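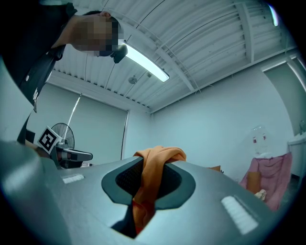 Yevhen Yurchenko wrote in to ask whether a small shop should lock in an electricity rate now or stay on the month-to-month plan it rolled onto when the old contract ran out.

The full post:

Hi everybody, first time posting, so forgive me if I ramble. I run a small bakery supply shop in Prekley (two walk-in coolers, one freezer, ordinary lights, a front counter). Our fixed contract with Andard ended in February and I missed the renewal letter completely. They moved us to the variable plan, and the last bill was up 39 percent with hardly any change in how much power we used. Now I have a broker from Isaksson calling, very friendly, offering a 24-month fixed rate if I sign this week. Flotano also has a 12-month offer, a bit higher per kilowatt-hour but with no monthly fee. I honestly don't know how to compare them. Is the broker free, like he says? And what happens if I sign and then move? We may need a bigger place before two years are up. Thank you so much for reading all this!

3 replies

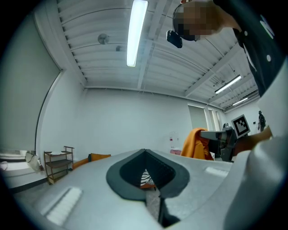

Marguerite thinks you should slow down, first of all, and I'm Marguerite, so hello! Please don't sign anything because of a phone call. I've done the buying for our family's cold storage place for a good many years, and "this week only" has come around again pretty much every time I let it go by. Prices do move, sure, but a few days to read the paperwork is worth having.

Get out your last 12 bills and add up the kilowatt-hours. Then work out the whole yearly cost for each offer — the rate times your usage, plus the monthly fee times 12. A lower rate with a fee can easily come out higher for a shop your size. Ask both companies whether the rate is "all in" or whether capacity and transmission charges get passed through to you on top. That's the line that bit us. We had a lovely low rate one year and then a page of extras underneath it, and my husband still brings it up at Thanksgiving.

About the broker: he's free in the sense that he won't send you a bill. Usually the supplier pays him, and his share is built into your rate. I don't mind that at all (ours has earned his keep), but ask him what he makes per kilowatt-hour and ask for it in writing. A good one will tell you.

As for moving, look for the early termination part of the contract. Some let you carry the rate to a new address if it's in the same utility area, and some charge you for every month left. If you really think you'll be out before two years, I'd lean toward the 12-month deal, even at the slightly higher price. And put the end date on your calendar with a reminder 66 days ahead! Good luck with the shop, it sounds wonderful.

coolerdoor10

just go fixed, variable is a killer in summer. we waited and got burned

Old Pete on Mill Road

Agree with most of what Marguerite wrote. One thing to add is the demand charge, which may be on your bill as "kW" instead of "kWh." With two coolers and a freezer, you could be paying quite a bit for the few minutes when all of the compressors run together. It normally comes from the utility and not the supplier, so neither contract will fix it. Ours dropped some after we staggered the defrost timers, and all it cost me was an evening on a stepladder.

Also call Andard before you leave. Ask for the retention desk and tell them you have two other offers. They may put you back on a fixed rate without any fuss, and I'd want that number in hand before deciding between the others.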